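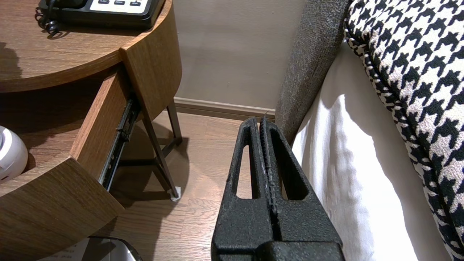 Berketti Tests Quiet Hours Setting for Group Chats

16/03/2022

Berketti, the neighborhood social network, has started testing a setting that lets members mute their group chats overnight without leaving the group or missing what was posted. The test opened to members in two cities, Flerkmont and Kadow, and will run through the end of March.

The setting is called Quiet Hours. Members who have it will find it in the notifications menu, under the list of groups they belong to. They pick a start time and an end time, and during that period the app holds back sounds, banners and the red number on the app icon. When the period ends, the app shows a single summary of what came in, sorted by group.

Until now, Berketti users had two choices when a group got too noisy. They could turn off notifications for that group completely, or they could leave it. Both have drawn complaints on the company's help boards. People who turned everything off said they missed road closings and lost pet notices, and people who left said the rest of the group could see that they had gone.

"We kept hearing from people who liked their groups but didn't want to hear from them at midnight," said Kojo Zakaria, who manages the messaging team at Berketti. "Most of them wanted a break for the night and then to pick up where they left off."

Other members of a group are not told when someone has Quiet Hours on. Zakaria said an early version put a small moon next to the person's name, and the team took it out after testers said it told strangers when they were asleep. Read receipts work as before — a message counts as read only when the person opens it.

There are exceptions. Direct messages are not affected unless the member chooses to include them, and group moderators can mark a post as urgent, which lets it through. Each moderator is limited to two urgent posts in any period of seven days. Members can turn off urgent posts too, though that option sits on a separate screen.

Not everyone in the test is happy with how it works. Several members in Kadow wrote that the morning summary puts the busiest group first, so smaller groups end up at the bottom where they are easy to miss. Others asked for different hours on different days, which the current version does not allow. Zakaria said the order of the summary is likely to change before the test is over. He would not say whether separate schedules are planned.

Yakubu, a rival app with a similar mix of local groups and event listings, already lets users pause all notifications, but only for a set number of hours at a time. The pause has to be turned on again each night.

Quiet Hours is available in the Berketti phone app only. Members who use the website will still see new posts as they arrive. Those in the test cities who don't see the setting should update the app and sign in again. Berketti has not given a date for a wider release.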